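Plillavell Work Song Collection: README

Version 2, 14 June 2023
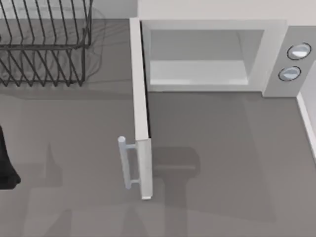 The collection holds transcribed lyrics of work songs, mostly those sung to keep time at hauling, rowing, milling and field labour. It was put together for people studying how call and response is laid out in verse, and how lines move from one song to another. There is no audio in it. Where a recording exists and we were able to trace it, the source column gives the archive and shelf mark.

Contents

There are 1,355 song texts in the main file, songs.csv. Each row is one version of one song. If a song was taken down from two singers it has two rows, joined by the same family number. A second file, families.csv, lists the family numbers with a working title for each. Working titles are ours and should not be quoted as the singers' own.

The columns in songs.csv are:

id: a number that does not change between versions
family: the family number, blank if the song stands alone
first_line: as sung, with the spelling of the transcript
text: the full lyric, with a slash at each line end and a double slash at each verse end
parts: L for leader, C for chorus, U where the transcript does not say
task: the work the song went with, if recorded
place: parish or district, never a street or house
source: printed book, field notebook or recording

Where the texts come from

Most were typed from printed books that are out of copyright. The rest come from the Melis notebooks, which were lent to us by the family and returned in September. The notebooks use a private shorthand for repeated choruses. Gilmar Bastos worked out the shorthand and expanded it by hand, and his key is in the file melis_key.txt. In 11 songs the expansion is a guess, and these are marked with a query in the notes column.

Dialect spelling

We kept the spelling of the source, even where collectors clearly exaggerated a singer's speech. Some of it is insulting to read. Changing it would have meant choosing a new spelling for people we never heard, so it stays, and users who quote from the file should say where the spelling comes from. Slurs are flagged in the notes column and have not been removed.

Hidden meanings

Version 1 had a column called "meaning". It has been taken out. It mixed remarks made by singers with theories added by editors many years later, and the two could not be told apart. Remarks we can trace to a singer are now in notes, in quotation marks.

Checking

A second reader compared 20 songs from each printed source with the page. Agreement on the line breaks was 97 per cent. Agreement on the parts column was lower, mainly in songs where the leader joins the chorus on the last line. Treat that column with care.

Known problems

Rowing songs are over-represented. Women's names are often missing from the sources and appear as "wife of" or not at all. The Skullunov songs are given in translation only, and their line lengths tell you nothing about the originals.

Use

Free for teaching and research. Please cite the collection by name and version. Corrections can be sent through the Podside issues page, giving the id of the song and the column that needs changing.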